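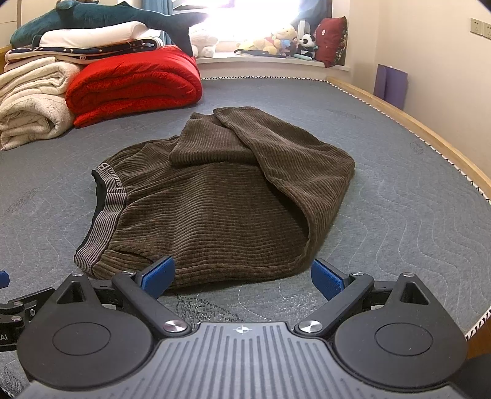
How do you fold corduroy pants with an elastic waistband so they stay folded?

Fold them lengthwise first, one leg on top of the other, then bring the hems up to just below the waistband and fold once more. The gathers make the top end puffy, so press that part flat with your palm before the last fold.

Yareli Alvarado

I love this stuff! Wide-wale cord is thick, so forget the tiny KonMari rectangles — two folds is plenty. I smooth the legs in the direction of the ribs, lay one over the other and tuck the crotch point in so the edge is straight. I do mine on the bed, there's way more space than on the dresser. They go in the drawer standing up, waistband down, and mine have kept their shape since May. So satisfying when you open the drawer!

Sơn Hầu

just roll them. works for me

Vy Đỗ

Rolling is great for travel (I got 3 pairs in my carry-on!) but at home it left creases across the ribs on mine. If that happens, turn them inside out and give them a bit of steam, then brush the ribs up with a soft clothes brush — they come back beautifully. Don't put a hot iron right on the elastic. And if the drawer is too shallow, fold them once over a fat hanger, works fine too.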